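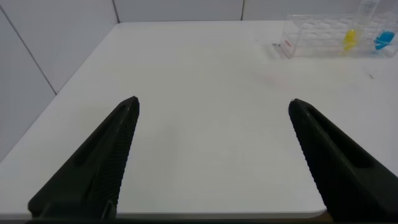
Page last changed: March, 16:40

Ticket: Missing passings at start/finish loop, Tastdale, stock car heats
Status: Closed, monitoring
Opened by: Katalin Bognár (timing, Tastdale)
Assigned: Demetrius Bellamy
Product: Fondetti track decoder, Trudlow scoring client

Problem as reported

Car 203 (Illés team) was scored two laps short in the second heat. The backup hand chart had the car on the lead lap at the flag. Trudlow showed gaps at laps 17 and 31, each gap being one long lap of close to double the normal time. No alarm was raised in the client. Race control corrected the result by hand. Katalin asks whether the transponder should be replaced before the next meeting.

10:05 – Bellamy
Please send the raw decoder log, not the Trudlow export. The export only holds passings that have already been through the filters. Also need the transponder mounting height and the minimum lap setting from the session.

10:50 – Bognár
Raw log attached. Transponder is on the right frame rail behind the seat, same as the rest of the class. Minimum lap is 4,000 ms. I know that's low for us, it was left over from the kart session and we didn't change it.

11:30 – Bellamy
Minimum lap is not the cause. A value that low lets double passings through, it does not remove good ones. Set it back to your normal value anyway.

In the raw log the car does appear on both laps, but with three hits at very low signal strength. Trudlow drops any passing with fewer than four hits. Typical for the class on your loop is 42 hits at yellow-flag speed and less at race speed, but nowhere near three. 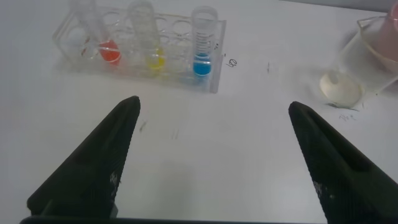 Clear rack and beaker at the far side of a white tabletop.

11:45 – Bellamy
Next step, compare the weak passings against track position. Do you have the tower video?

13:10 – Bognár
Yes. Ottó Bíró went through it. On both missing laps 203 is on the outside, a foot or so off the wall. On all the others it is in the low or middle groove. Two other cars that ran high have low counts as well, but they stayed above four, so nothing went missing.

13:25 – Bellamy
Then leave the transponder alone. The outside end of the loop is where your feed cable joins through the connection box. Suspect a poor joint, or the loop wires have moved closer together at that end. Please do the following with the decoder powered off:

1. Unplug the coax at the decoder and measure loop resistance through it. Write the reading down.
2. Open the connection box at the wall and check both crimps. Pull on each wire.
3. Measure the spacing of the two wires at the wall and at the infield edge.
4. Refit, measure again, power up, and note the background noise value with no cars on track.

14:40 – Bognár
Resistance wandered while Ottó moved the cable. Spacing is the same at both ends. One crimp was green and came off when pulled.

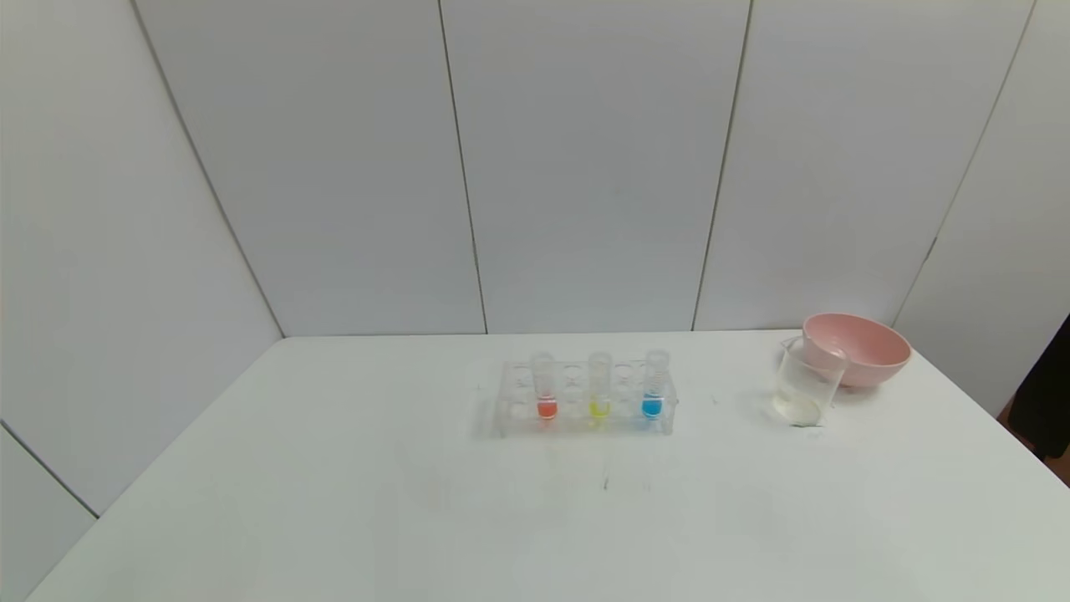 Re-terminating the feed on the Fondetti box takes two crimps and a length of heat shrink, and the old sealant has to come off first. Cut back to bright copper on both wires, even if only one looks bad. Do this indoors if the box can be unbolted. Clear a plain white tabletop like the one in the photo, where even a small dark streak stands out in front of the test tube rack; a stray strand of wire or a flake of corrosion is just as easy to find on that kind of surface. Seal the lid only after the resistance reading holds still while the cable is flexed.

15:55 – Bognár
Done. Reading is steady. Noise value dropped from 63 to a level inside your published range. Ilona Barta drove the pace car up against the wall for five laps with a spare transponder, all five recorded, hit counts in line with the low groove.

16:40 – Bellamy
Good. Closing. Keep the four-hit filter where it is – lowering it would have hidden this fault. Minimum lap should be saved per class in Trudlow so it does not carry over from karts. Reopen if any car shows single-digit hits in the high groove.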